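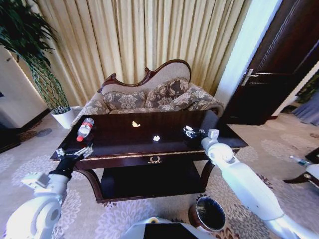
Fig. 4-1. Clearing a low table, both arms at the tabletop.

4. Clearing a table in the living room

Read this section before you give the Vovach its first chore in a furnished room. It applies to units with two arms and software of March or later. For the kitchen, see section 5.

What the machine can do today

The Vovach can pick up light, closed bottles, crumpled paper and similar small trash from a table, and drop them in an open bin on the floor. It can not yet sort trash or wipe the surface. In the test rooms of Dislow it finished 89 of every 100 pickups without help from a person. The other pickups had to be repeated or done by hand, so please stay in the room while it works.

Preparing the room

1. Put an open bin on the floor in front of the table. A round one without a lid is best.

2. Take away glasses, candles and everything that can break. Bottles must have the cap closed tightly.

3. Open the curtains or close them fully. Stripes of sunlight on a polished top can be taken by the machine for an edge.

4. Drive the unit to the long side of the table with the controller and set the brake.

Note: Thick carpet is allowed, but loose corners must be pressed flat before driving.

Starting the chore

5. On the controller, choose Chores, then Clear Table.

6. Wait until both arms have stopped at their ready position. Do not put new things on the table after this moment.

7. Compare the list of found items with the real table. White paper is sometimes missed. Touch Add Item and mark the place if something is not in the list.

8. Press Start. The bottle is normally taken first, then the small pieces.

CAUTION: Keep hands, children and pets away from the space between the arms. The arms do not feel a light touch.
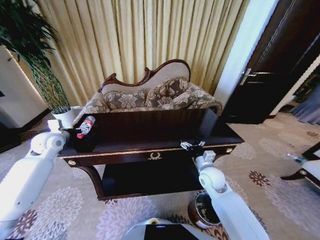

Vovach Set-up Guide, Issue 2, 16th November

Bottles lying on the side

A bottle lying near the end of the tabletop, like the one with the red cap in Fig. 4-2, is harder than a standing one. It can roll when the first finger touches it. If the gripper misses two times, the machine stops and asks for help.

9. Press Pause and wait for the tone.

10. Turn the bottle so that it lies along the table edge, or stand it up.

11. Press Continue. The search starts again from the beginning – this is normal.

Note: On dark, glossy tops, set Surface to Reflective before the first run. The setting is kept for this room until you delete the map.

After 3000 pickups the finger pads must be changed (section 8). Questions about this section can be sent to Violeta Medina, customer training, Dislow.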